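Chapter 3
Counting What You Have: Stock, Supplies and the Small Stuff

I kept the books for a little craft supply shop called Wismont for years before I ever taught a class, and the first thing I learned there had nothing to do with sales. It was April, I was new, and I was asked how many markers we had. I looked at the shelf and said 200. I was wrong by a mile! There were 259, and the extra ones were sitting in drawers, in cups, and in a box under the register that had been labeled "misc" by someone long gone.

So this chapter is about counting. I know, it sounds like the dullest thing in the book (my students groan every single time), but almost every number you'll work with later on starts with a person standing at a counter, writing down how many of something there are. You'll want a marker that writes on cardboard and a calculator with keys big enough to hit without looking. 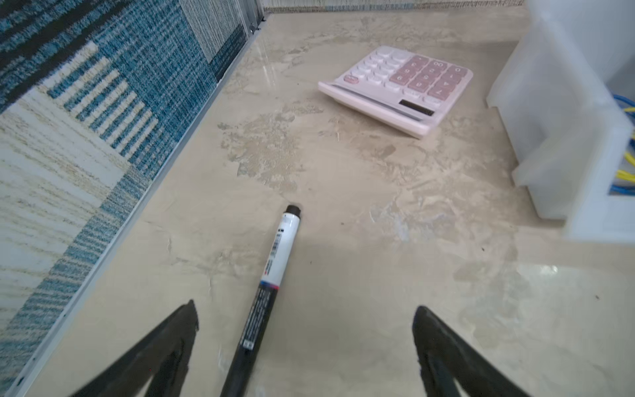 Let's get one word straight before we go further. Inventory means the goods you plan to sell. Supplies are the things you use up while running the place. A marker can be either one - if it's hanging on a hook with a price tag, it's inventory, and if you're labeling boxes with it, it's a supply. Same marker, two different lines in your records. At Wismont we mixed these up constantly, and our Sunday count never matched the books until we gave the two groups separate sheets.

You'll meet two made-to-order systems in the exercises, Dateo and Plultine. Dateo has you enter every item by hand, one line each. Plultine lets you enter a group first and break it down afterward, and I like it better for small stuff, though plenty of my students go the other way.
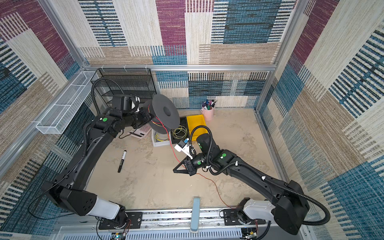

Grouping is where beginners get stuck, and I did too. Do you sort by what a thing is, by where it lives, or by what it costs? Take a table with a cup of colored pens in the back corner, a coil of yellow-green cable in a black tray, and a spool held up above the back of it. Sort by place and they all go on one sheet. Sort by kind and the pens go with the writing things, while the cable gets a line of its own. Either one works as long as you stick with it for the whole count!

We'll start with a short stock sheet from Pap, a stationery store with 49 items on its list. Get a pencil and a clean sheet of paper, and draw three columns: item, group, quantity.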